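Equipment Plan and Budget for a Two-Arm Tabletop Handling Station
Final report, project course in automation
Author: Janelle Macapagal
January 2020

1. Purpose

The department intends to replace the single-arm teaching cell in the basement lab with a station that has two arms and two hands. The task given to me was to propose a configuration, compare the offers received, and set out what must be bought, in what order, and what can be reused. Programming of the station is outside the scope. So is the choice of vision software, which is handled in a separate report.

The working budget is expressed here in units, where 90 units is the full amount available including freight and spare parts. The conversion to currency is in the cost sheet held by the department and is left out of this version on request.

2. Requirements

The requirements were collected from the lab courses that will use the station. They are as follows.

2.1 The station shall handle open, round, thin-walled household items such as bowls and cups, and small irregular items such as food pieces.

2.2 Both arms shall be able to reach the center of the table. Overlap of the work areas is needed for handover exercises.

2.3 One camera shall look down on the table from head height, and each wrist shall carry its own camera.

2.4 The table shall be at a fixed height and shall be easy to wipe clean.

2.5 Replacement of a finger by a student shall take no more than 35 minutes with hand tools.

2.6 The supplier shall quote a delivery time of no more than 18 weeks.

Requirement 2.5 caused the most discussion. The old cell was out of use for most of one semester while a finger was away for repair, and the lab staff asked for a hard limit on this point. I kept it even though it removes one otherwise suitable offer.

3. Offers

Four firms replied to the request: Hutico, Nonico, Baluyot and Rulley.

Hutico offers a complete station with arms, hands, table and cameras on one frame. Price 84 units. The hands are sealed and must go back to the factory for any repair. The offer fails 2.5.

Nonico offers arms only. Price 41 units for the pair. The controller accepts hands from other makers through a standard flange.

Baluyot offers jointed hands, left and right, with open linkages and screws that can be reached from outside. Price 22 units for the pair, with a finger kit at 3 units. Fingers can be changed in the lab.

Rulley offers a table, camera mounts and cable sets. Price 9 units.

The combination of Nonico, Baluyot and Rulley comes to 75 units with one finger kit. Freight is quoted at 4 units in total. This leaves 11 units, of which I propose to reserve 6 for spare parts and 5 for items that were missed.

4. Observations on tabletop work

Price lists do not show how much of the table a pair of hands takes up, or what a wrist camera sees besides the object. Both points affect the purchase. I therefore studied views of a bowl-handling task on a white table before fixing the table size and the camera list.

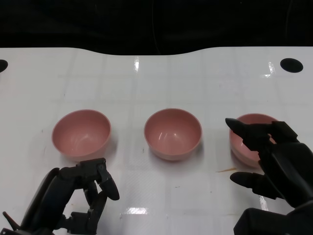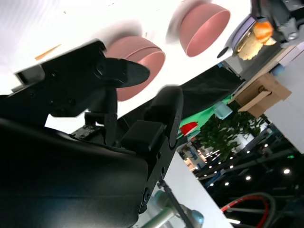 Figures 1 and 2. Work with pink bowls on a white table: view from head height (Figure 1) and view from a wrist camera (Figure 2).

4.1 Table surface. The glossy top in Figure 1 gives bright reflections in several places, and in Figure 2 the white surface is strongly overexposed. Object detection will suffer in those areas. The Rulley table is offered in gloss white or matt gray at the same price, and I recommend matt gray. The change costs nothing if it is made before the order is placed. A new top ordered later is listed at 2 units.

4.2 Hidden objects. In Figure 1 the fingers of the right hand cover part of the right bowl. A single overhead camera is therefore not enough for this kind of grasp. The wrist cameras were listed as optional in the first draft of the budget and have been moved to the required items. They are included in the Rulley price only as mounts; the cameras themselves will be taken from the old cell, which has three that still meet the resolution we need.

4.3 Camera position at the wrist. The gripper fills much of the left side of Figure 2. Some of this is useful, as the fingertips have to be seen during the approach. A mount that can be moved outward would leave more of the view for the table. Rulley supplies a fixed mount as standard and a sliding mount for an additional 1 unit per pair. I have added the sliding mount to the list, to be paid from the reserve.

4.4 Background. Past the black cloth in Figure 2 the wrist camera takes in a large part of the hall, including rows of ceiling lights. A wrist camera will face away from the table at certain arm angles, and the software must be able to cope with that. For teaching purposes I suggest a plain screen on two sides of the station. The workshop has panels that can be cut to size, so no purchase is entered.

4.5 Loose cables. A red and a gray cable are in view in Figure 2. The cable sets from Rulley come in one length only. The length should be checked against the mounting height before ordering – an exchange after delivery is charged in full.

5. Revised budget

Arms, pair (Nonico): 41
Hands, pair (Baluyot): 22
Finger kit (Baluyot): 3
Table, mounts, cable sets (Rulley): 9
Sliding wrist mounts (Rulley): 1
Freight: 4
Spare parts reserve: 6
Open reserve: 4
Total: 90

The open reserve is small. If the arms are delayed and the price list changes in July, the Nonico price may rise, and the spare parts reserve would have to be used to cover it. I would then drop the finger kit last, as the whole argument for the Baluyot hands depends on having fingers on the shelf.

6. Order of purchase

The arms have the longest delivery time, 18 weeks, and should be ordered first. The hands follow once Nonico has confirmed the flange drawing in writing. The table should be ordered after the floor bolts have been measured, as the hole pattern of the old cell does not match the Rulley base. Spare parts are ordered together with the hands to save one freight charge.

7. Open points

The power outlet on the north wall is shared with the milling machine. Electrical services has been asked for a separate circuit, with no reply at the time of writing.

Baluyot has not stated whether the finger kit fits both the left and the right hand. If it does not, a second kit is needed, and 3 of the 4 units in the open reserve are gone.

The payload figures from Nonico are given without a hand mounted. The mass of the Baluyot hand must be subtracted before the arms are used for anything heavier than tableware.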